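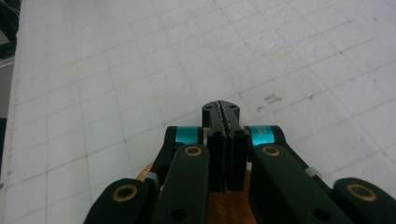
Datasets > Textiles > Etthorpe Pattern Tables

Etthorpe Pattern Tables

Tabular measurements of home sewing patterns in the Etthorpe collection. One row per pattern piece per printed size. The tables cover garment patterns only. Quilting, toy and upholstery patterns are held in the same collection and are not included.

Contents

pieces.csv holds 1,231 rows. Each row gives the pattern number, piece letter, size as printed, grainline length, widest point, seam allowance and number of notches.
patterns.csv holds 179 rows, one per pattern, with the garment type, fabric widths listed on the envelope, and yardage for each width.
notes.txt holds free-text remarks keyed by pattern number. Most patterns have no entry.

Files are UTF-8, comma separated, with a header row. Fields containing commas are quoted. Line endings are LF. An empty field means the value was not printed or could not be measured. Zero is a real value and appears in the seam allowance column for patterns drafted without one.

Units

All lengths are in millimeters. Envelopes printed in inches were converted at 25.4 and rounded to the nearest whole millimeter. The original printed value is kept in the columns ending in _raw, including fractions, which are written with a slash and a space (5 1/2). Yardage in patterns.csv is left in yards and has not been converted.

Measurement

Pieces were laid flat and measured along the marked grainline. Where no grainline is marked, the fold edge was used and the flag grain_from_fold is set to 1. Tissue was not ironed. Creased pieces were flattened under glass and left overnight before measuring. Widths were taken at right angles to the grainline, cut edge to cut edge, and include seam allowance where there is one.

For multi-size sheets, each nested outline is a separate row. Outlines that merge at a corner share the same end point, so small differences between adjacent sizes should be read with care.

A sample of 20 patterns was measured a second time by a different person. Repeat values are in the columns ending in _b. They are blank for all other patterns.

Known problems

Gisham patterns use letters for sizes and the letters do not line up with the numbered sizes used by Urberg. No mapping is supplied. Join on size only within a single publisher.

Kinnunen reissued several patterns under the old number with a changed sleeve. The two issues are separated by the suffix r on the pattern number. Version 1 of this release dropped the suffix, and any join made against it should be rebuilt.

Piece letters I and O are skipped by most publishers but not all. A missing I is not a missing piece.

Lining pieces cut from the same outline as the shell are listed once, with cut_lining set to 1.

Row order is not stable between releases. Use pattern number, piece letter and size as the key.

Changes

Version 2, 14th August. Restored reissue suffixes. Added repeat measurements. Renamed width to width_max.
Version 1, February. First release.

Contact

Corrections go to Rizal Tarigan. Quote the pattern number and piece letter, and give the printed value if it differs from the _raw column.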